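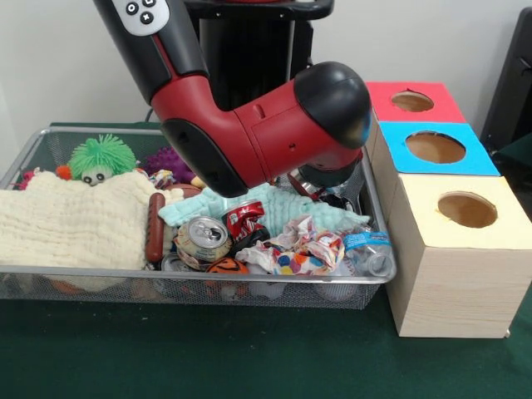
Kirkasow Renewal Organizer, reviewed
By Mirta Riquelme
February

Print this page | E-mail to a friend

Families who have to renew a child's health coverage usually keep the papers in a drawer. The Kirkasow is a 30-pocket folder with a calendar and a checklist for pay stubs, proof of address and doctors' letters.

I used it for one full renewal. The checklist saved me 3 phone calls. The pockets are deep enough for letter-size forms, but the tabs are small and two came loose. The calendar has no space to write down who you spoke to, and you will want that.

It costs $9. Worth it if you have more than one child to renew.

Print | E-mail

Comments

Gardale mom: Does it come in Spanish?

T. Bansal: Mine did, you have to ask for it. Tabs fell off mine too.

ruthie9: I just write the names on the back of the checklist.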